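Inventory at Bumurwood

1. The bedroom

Nokuthula Adams began the record at 11. The house had been sold, and the agreement required a list of all contents before the keys went to Drakos. She wrote: bed, large, one. Comforter, navy, white grid, pink flowers. Zipper along one side.

She stopped at the red garment. It had been folded, with one cuff left bunched. Her father had folded everything that way. The form had columns for condition and value. She entered "fair" in the first and left the second blank.

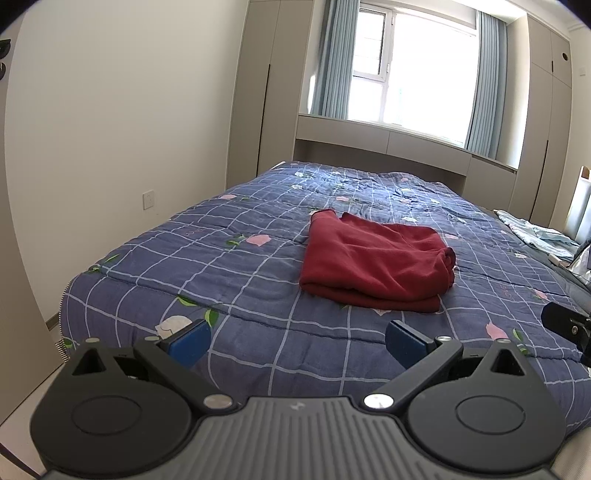 2. The window

Security bars, metal. Frames, white. Built-in cabinet, light grey, fixed, therefore included in the sale.

Drakos rang to ask if the bedding was staying. She said the bedding was. He asked about clothing. She read back down the page and drew a line through item 9.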